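3.2. La textura del batido y el problema del hielo

Confieso que cuando Leen Semaan y yo empezamos con esto pensaba que el hielo era lo de menos.
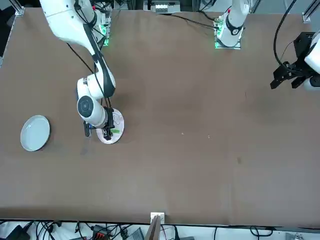
Figura 3. Brazo con pinza negra y plato blanco sobre una mesa marrón.

Me interesaba la leche, la grasa, el helado de vainilla, todo lo que una asocia con un buen batido, y resulta que los catadores casi no hablaban de eso. Hablaban de los trocitos. «Está rico, pero cruje», escribió uno en su ficha, y a partir de ahí la palabra «cruje» me persiguió durante todo el estudio (la tengo subrayada en medio cuaderno).

Preparamos 2 versiones de la misma receta, una con hielo en cubos y otra con hielo picado, siempre con 200 ml de leche entera y la misma batidora, una Gomow bastante normalita de las que hay en cualquier cocina. Khalil Smadi insistió en enfriar antes los vasos y le hicimos caso – menos mal, porque en las pruebas previas el batido se nos aguaba antes de llegar a la mesa. Participaron 28 personas y cada una probó las dos versiones sin saber cuál era cuál.

La de hielo picado gustó más, y con bastante diferencia. Lo que no me esperaba es que también la describieran como más dulce, ¡con exactamente el mismo azúcar! Abla Akl cree que una textura fina reparte mejor el sabor por la boca, y puede que tenga razón, aunque con nuestros datos no me atrevo a afirmarlo. A mí me parece que influye también el aire que entra al batir, algo que aquí no medimos y que me habría encantado medir.

Queda el asunto de la espuma. Algunos catadores la puntuaron como defecto y otros como lo mejor del vaso, así que la dejamos fuera de la nota global y la tratamos por separado en la sección 3.3, junto con las pruebas de sirope de chocolate.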